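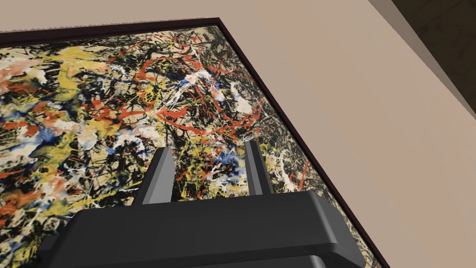
A framed abstract painting in the drip style

Gandgate Week returns with longer passage race and new small-boat fleet

Entries have opened for Gandgate Week, the summer regatta run by Moncrieff Sailing Club, with organisers confirming a longer passage race and a separate fleet for boats under six metres.

The regatta, first sailed in 1937, will again be based at the club's moorings on the east side of the harbour. Racing begins on the Tuesday with two short inshore races and ends on the Saturday with the passage race to Batby and back.

That race has been extended and will now take the fleet outside the Jotetti bank, where crews have previously been allowed to cut through at high water. The old route gave a clear advantage to boats with a shallow draught, and several skippers of larger yachts had asked for it to be looked at again after last summer's event.

"The inside passage made for a good story when it came off, but the result too often depended on who reached the bank before the tide dropped," said race officer Olga Cabello. "Going outside adds a couple of hours for the slower boats. We have moved the start forward to 7.30am so that everyone should be home in daylight."

A total of 252 boats took part last year, carrying 645 sailors. The club expects a similar turnout and has arranged extra visitor berths on the town quay, which can be booked with the entry form. Boats rafting up on the quay will be asked to leave a crew member's phone number at the harbour office.

The small-boat fleet will have its own start line inside the harbour wall and will not be sent to Batby. Its races will be held in the mornings only, with a prize for the best boat sailed by a crew aged under 18.

Other changes to the sailing instructions are minor. The protest time limit has been cut to 60 minutes after the last boat finishes, and results will be worked out with 3 races needed to complete a series. A crew missing the Tuesday races may still enter the passage race on its own at a reduced fee.

Shore events include a supper in the boat shed on the opening evening and a prize-giving on the club lawn after the final race. Tickets for the supper are sold separately.

Entry forms are available from the club office, which is open on weekday afternoons. The reduced entry fee applies until the end of May, and late entries will be accepted until 6pm on the day before racing starts if there is space in the fleet.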